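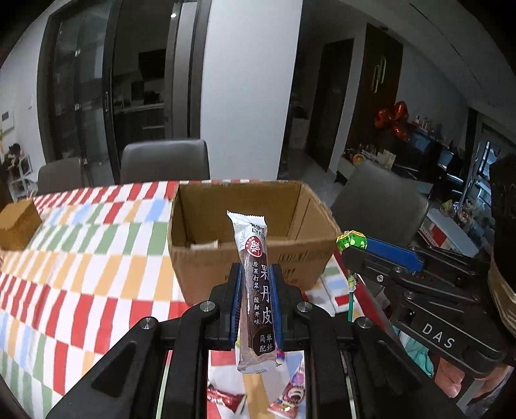 Workbench > Grippers > Pad tests

Pad compliance matters more than jaw force on light packaging. I ran the blue rubber pads on the LYFEN fruit leather, gripped upright between parallel fingers, and compared them with the harder Setel set. Wenjie Jin logged 70 grasps per set. The Setel pads slipped on 19 — mostly near the crimp.
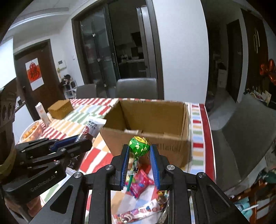

Green lollipop, held by the stick.

Thin sticks need better centring. Next job is jaw alignment, then the Pluller controller.

Filed under: End effectors, Bench notes

This site uses cookies. Accept | Manage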